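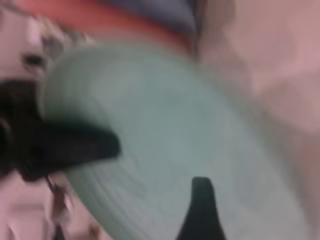

Home Forums Puzzle Games Search Log in
2 min read

Rullport: is the sorting mode worth it?

tianyou_m
I have played Rullport since February and finished the main part, 28 levels. Now the game offers me the sorting mode, which costs extra. Has anyone here bought it? I like slow puzzles, but I don't want to pay for the same levels in other colours.

duvan.rios
I bought it and I regret it a little. The rules are the same as in Plekthorpe, only the music is better. My best score is 1416 and I don't feel any wish to improve it.

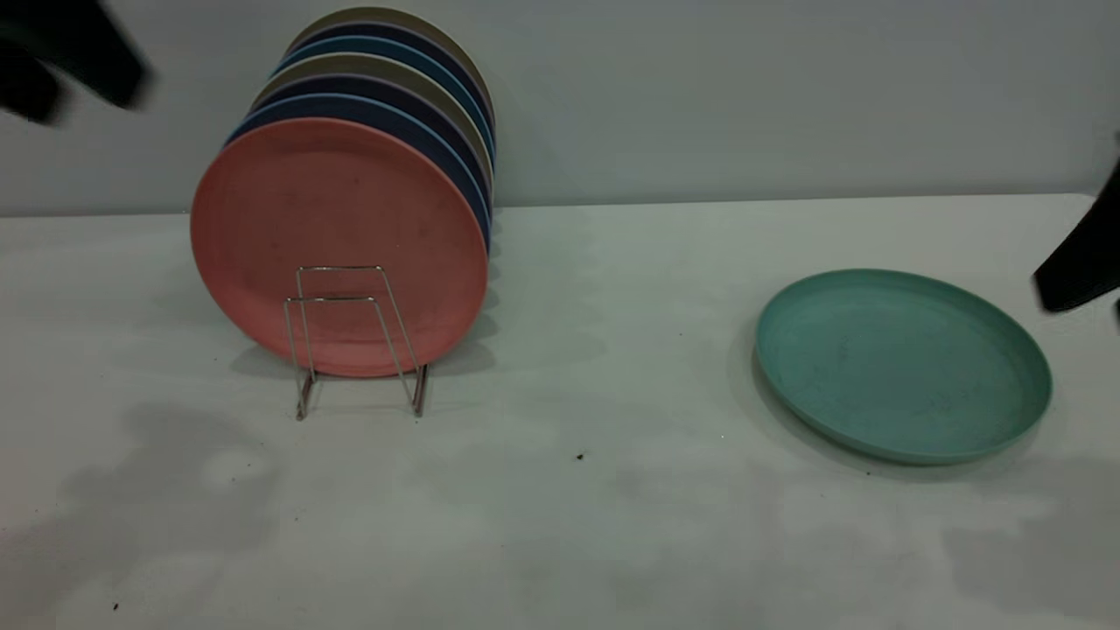 giuliana_r
I don't agree with Duván. In Plekthorpe you can undo every move, and in Rullport you cannot, so you must think before you start. The order of colours is also less simple than it looks. Imagine a wire rack with a pink plate in front, then a blue one, then navy, and one teal plate still lying on the table - where do you put it? Level 2 of the sorting mode asks this kind of question, and I needed a whole evening.

duvan.rios
A whole evening for level 2 is not a good advertisement :)

giuliana_r
For me it is. I was playing with tea.

kourosh_mz
Does it work without internet? Zerkine did not, and I had to delete it before my trip.

tianyou_m
The main part works offline. About the sorting mode I don't know yet. I will wait for a discount, I think.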